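Wash It Less, Mend It Sooner: The Case for Better Care of Knitwear

Published by the Wurcombe Textile Care Association
23 Jun 2024

The Association receives more inquiries about knitwear than about any other class of clothing. Most arrive in December, when sweaters come out of storage and their owners discover what the past year has done to them. The cuffs are loose, the elbows are thin, and black has turned to a tired gray. The writers usually want to know which product will put matters right. It is the view of this Association that the question is being asked too late, and that the answer lies in ordinary household habits.

Knit fabric is made of loops, and loops move. This gives a sweater its comfort and also makes it easy to damage. A woven shirt will tolerate a hanger, a hot wash and a hard spin for years. A ribbed pullover treated in the same way will lengthen at the body and widen at the wrist within a season or two. Manufacturers know this well. Their care labels nevertheless remain small, cautious and hard to follow, and the public has learned to ignore them.

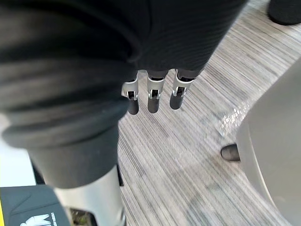 The cuff deserves particular attention. It is pulled over the hand, pushed up the forearm, rolled, and dragged across desks and counters. It soils before the rest of the garment, and for that reason the whole garment is washed. We recommend that the cuff be cleaned alone, by hand, in cool water with a little mild soap, and pressed in a towel. A sweater cared for in this manner may need a full wash only a few times each winter.

Dark colors call for the same restraint. Much of what is described to us as fading is surface wear, caused by garments rubbing together in an overfull drum. Turning the piece inside out helps. Leaving it out of the machine helps more.

In our most recent survey of members in the Skikavance district, 1,750 households replied. Of these, 265 reported that they had repaired a knitted garment in the past year, while some 200 said they owned no needle suitable for the work. The Association finds these figures discouraging. Closing a dropped stitch takes a few minutes and a short length of yarn, and it was once taught in every school in the district.

The repair evenings held at the Stelmakh Reading Room show that the skill can be recovered. The Platska branch has asked to offer the same program, and the board has set aside $3,000 for yarn, needles and the printing of a short guide. We believe the sum is modest and should be increased next year.

We also ask retailers to supply a length of matching yarn with every knitted garment they sell. Coats are sold with spare buttons, and no customer has objected to the small envelope in the pocket.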